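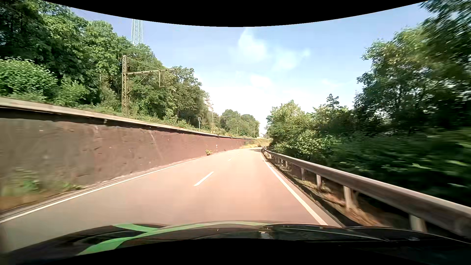 The wall road, going up toward the bend.

May. Out of the house by 6 and on the road before it got busy. I had the drive to Sutport to do and wanted to be back by dark. Coffee in the cup holder, two rolls in a bag on the passenger seat, the box for the Akande shop in the back with a blanket over it.

The first hour was the main highway and I have nothing to say about it. I got gas before the turnoff, paid 10 more than last time for what felt like the same tank, and checked the front left tire, which has been losing air again. It was fine. I bought a bottle of water I didn't need.

After Gatcombe I took the old road. It is slower than the bypass but I like it better and the trucks stay off it. They resurfaced it over the winter and it is smooth now. The color of the pavement is odd in the sun, close to pink. The retaining wall has not been touched. It is stained and pitted all the way along and I doubt anyone will get to it this year. Weeds are already coming up at the bottom.

I had that stretch to myself. No one in front, no one coming down. I kept it slow because of the bend. The guardrail is on the right there and you don't see what is coming until you are in it. I had the window down a few inches and the radio off.

Ate the first roll while driving, which I had told myself I wouldn't do. Crumbs everywhere.

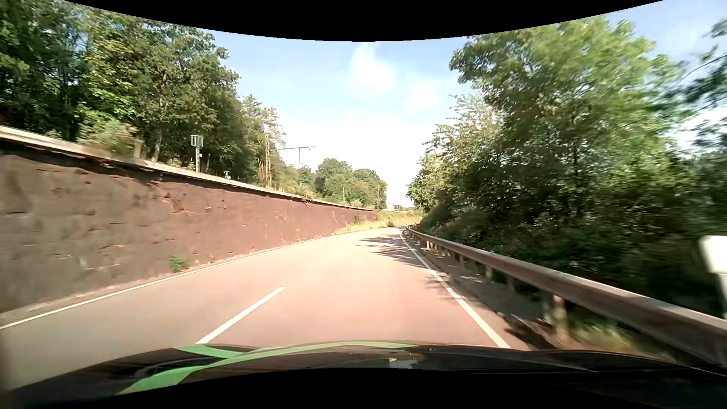 I was thinking about the money for most of that part of the drive. The shop had said 270 for the two lamps and then on the phone it was 200, and I couldn't decide if I should argue when I got there or just take it. I went back and forth. The trees are thick above the wall and there was some shade across my lane, and past the trees there's a signal up behind the wall, the railroad kind. I always look at it. I have never seen a train there.

Decided to ask for the full amount once and leave it at that.

Got to Sutport before noon. Parking was bad as usual. I ended up behind the Plumora building and carried the box from there, stopping twice to put it down. They unwrapped both lamps, looked at the bases for a long time, and offered 200 again. I asked. They said no. I took it. One shade has a small dent and I knew that going in.

Lunch was soup and bread at the place by the water. Not as good as last year. Walked to the end of the pier and back to get my legs moving, nearly an hour with the stops. Windy. My knee was all right until the steps.

Came home by the bypass because I was tired. Bad choice, there was work going on and one lane closed. Should have gone back the way I came. Home after 6. Unloaded the blanket, swept out the crumbs, put the money in the desk. Tire looks low again. Need to call about it tomorrow, and about the gutter.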